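Displacement by Delay: The Case for a Binding Vote in Fokdale
By Gumaro Ayala
2026-03-15

The residents of Fokdale have now received a second notice concerning the Wendlow reservoir. Like the first, it sets out the water level the district intends to reach and the date by which the lower streets should be vacated. It does not say where the households are to go.

There are 266 of them. Each was promised a replacement plot at Sandoval before any land was taken. According to the district's own schedule, 2 plots have been transferred. The remaining families are asked to sign a consent form first and to negotiate afterward, an order that strips consent of its meaning.

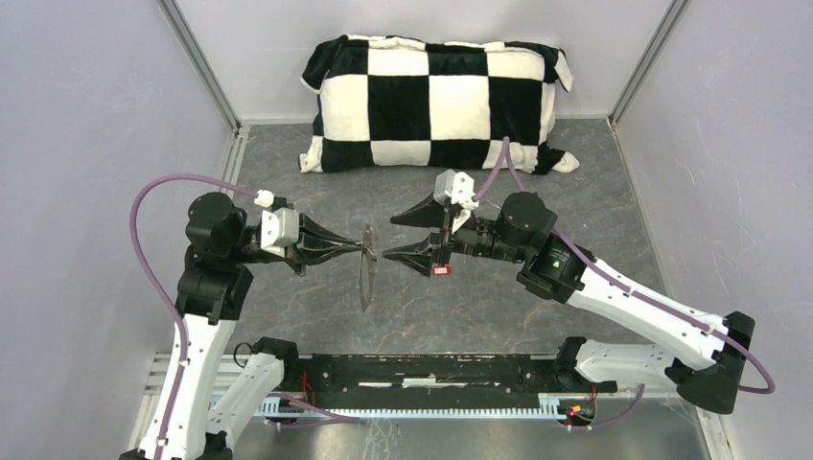 What the Law Requires

The resettlement ordinance calls for a public hearing in every affected settlement. The district held one meeting, in Trestmont, on the far side of the valley, and recorded it as sufficient for all. A petition bearing 1520 signatures asked for a hearing in Fokdale itself. It has received no written reply.

Officials argue that the reservoir will serve 3000 homes downstream and that further delay is costly. Those homes do need water. Their need places a duty on the district to complete the resettlement it budgeted for, and it gives no authority to skip it.
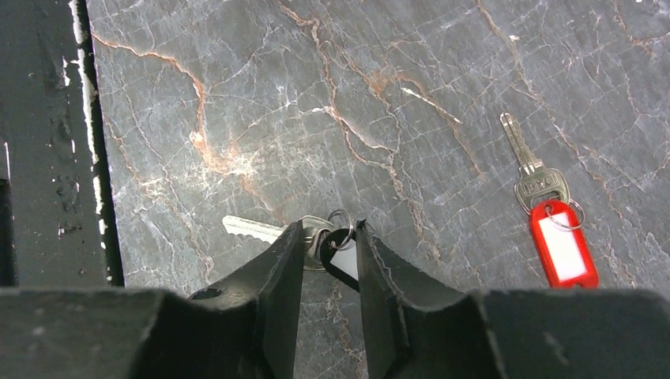

Two keys on plastic tags.

A family that gives up its house should hold the title to another on the same day. The district council should suspend all notices until June, hold the hearing in Fokdale, and put the revised plan to a binding vote of the households concerned. Until then, residents are within their rights to withhold their signatures, and this writer urges them to do so.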